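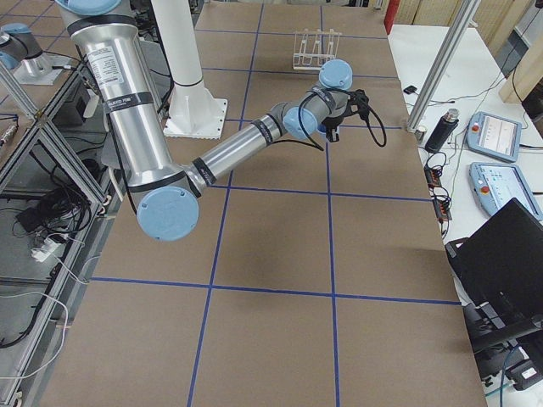 Keep the tin ceiling or drop a grid below it?

Posted by Myrto Lazaridis

We're leasing an old storefront and found a pressed tin ceiling above the drop ceiling. The contractor, Stosance, wants to leave it hidden. Their reasons are ductwork and noise, which sounds to me like they priced the job before anyone stuck their head up there. I'd say nearly 65 percent of the panels look fine from a ladder. The rest have rust or old patches. Landlord doesn't care either way. Has anyone exposed one of these and not regretted it?

Sólveig Norðdahl

I'd want to know what "look fine from a ladder" means. Paint hides a lot. Pull 2 panels in the worst corner and check the nailing strips behind them before you argue with anybody. 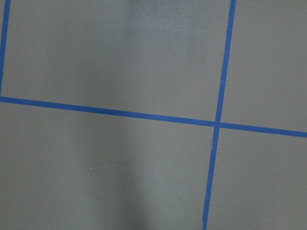 Does the old paint need to be tested for lead?
Test it before anyone scrapes or sands. Send chips that go through all the layers to a lab, and don't let a painter talk you into a swab from the hardware store.

As for noise, they have a point. Tin is loud. We hung felt baffles over the seating and I'm still not convinced they earn their money.

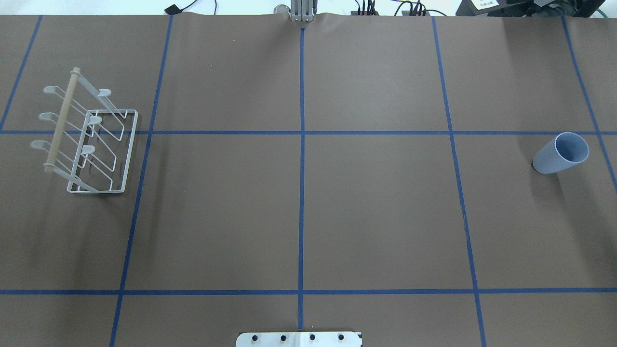 Work table, brown paper with blue tape

Ákos Bíró

Did ours three years ago. Stosance will tell you new panels can't be matched. Ask who they called. We got 10 from a salvage yard, different pattern, put them all in the back by the restrooms and not one customer has said a word. 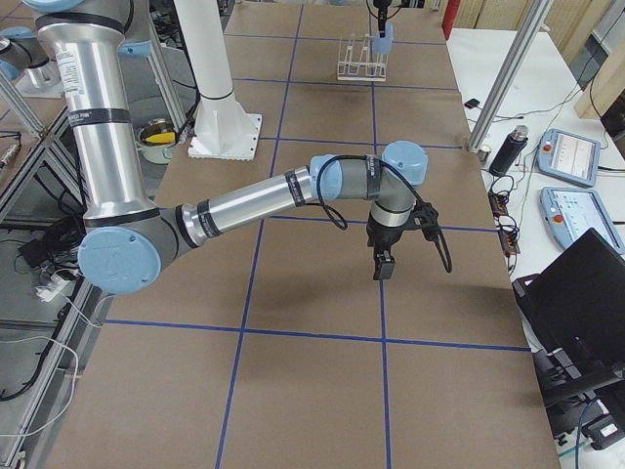

The ducts were the real fight. Ours said everything had to go back up in the same place, then found room along the side wall once we asked for a drawing. Get the price for round exposed duct in writing, separate from the ceiling work. Sprinkler heads too, those have to move if the grid goes, and that was the part missing from our first quote.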